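Subject: Re: [pekdale-makers] trays for the marker kits, colors on the bars?
Date: August 21, 2025

Quick one before I have to run, sorry for the fragments.

On the trays: I'd go with paint on the crossbars and skip the stickers. Tried both in July. Stickers were fine for a couple of weeks, then the corners started lifting and the kids at the Sturkudar workshop peeled every last one. Took maybe two sessions.

Earlier message quoted so people who dropped off the thread can follow:

> Hi all, I've taken over the tray job for the workshop boxes and
> I'm trying to work out the labeling. The plan as I understand it is
> one white tray per box, the long rounded kind with the ribs, so the
> pens and clips don't all end up in one heap at the bottom. We need
> 50 of them before the fall session.
>
> Questions:
> 1. How do we mark which section is which? Someone said stickers,
> someone else said paint, someone else said print the bars in a
> second color.
> 2. Does the paint need to be neat? I have seen the ones in the
> Liao Street cupboard and they are pretty rough.
> 3. Filament. Is there a stash or do I buy? The Gistix box on the
> shelf is nearly empty.
> 4. Can the middle section be one big space and not split in two?
> The clips would fit better.
>
> Thanks, and sorry if this was all settled before I joined.

Going through in order, more or less.

1. Marking. Paint or marker, straight on the raised bars. Black on the upper one, red on the one under the middle. Printing the bars in a second color looks great but you have to stand there for the swap, and with 50 of them no thank you. Also tried it once and got the swap a layer late, so the color started halfway up the bar. Binned it.

2. Neatness. No. Keep it on the top of the bar and leave it at that. The edges come out a bit rough whatever you do, the layer lines pull the color along. I did mask a few with tape and you could hardly tell them from the freehand ones once they were in the box. What does matter is the recesses, try to keep paint off the floors because it's a pain to get out of the corners. 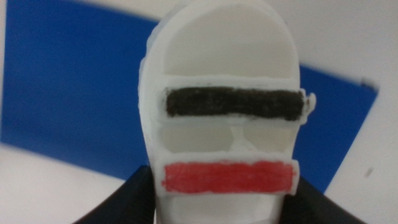 3. Filament

White, plain, whatever is cheapest. Don't buy yet. I think there are still 7 spools in the Pekdale storeroom, behind the folding tables, on the left as you go in. Should be enough for most of the run. If the bag is open dry it first, that room is damp all summer and you'll get strings across every compartment. I lost a whole evening to picking those out with tweezers.

The Gistix box is scraps, ignore it. Good for test pieces and thats it.

4. The middle rib

You could take it out but I'd rather you didn't. An early version had no rib there and the bars above and below flexed when you pressed on them, one split. The rib is narrow on purpose and gets wider at the ends where it meets the bars. If the clips won't fit put them in the big rounded section at the top and move the erasers down. Nobody has a strong view on where the erasers go, I checked.

Other stuff, no order

Little tab on the side by the black bar. Leave it on. It's handy for getting the tray out of the box and yes it picks up paint when you do the bar, mine nearly all did. Wipe it if you get there in time, otherwise move on.

Let the black dry before you start the red. Overnight if you can. I stacked 9 of them too early and they stuck together, had to repaint the lot.

Red will probably look streaky with one coat, esp. with marker. Second coat helps a little. Would not bother with a third.

Don't sand the bars first. Sounds like a good idea, makes the paint creep.

Print time is long, about 600 minutes for a pair on the old machine at Liao Street, so start them in the evening and let it go. The newer one is faster but gets booked up, sign the sheet.

File is in the shared folder under boxes, the one with "final2" in the name. NOT "final", that has the wrong length and wont go in the box with the lid shut.

I can bring the paint pens by next time I'm at Pekdale, and the masking tape if I find it. Shout if the storeroom spools are gone and I'll ask on the Sturkudar list, they usually have a few going spare.

Got to go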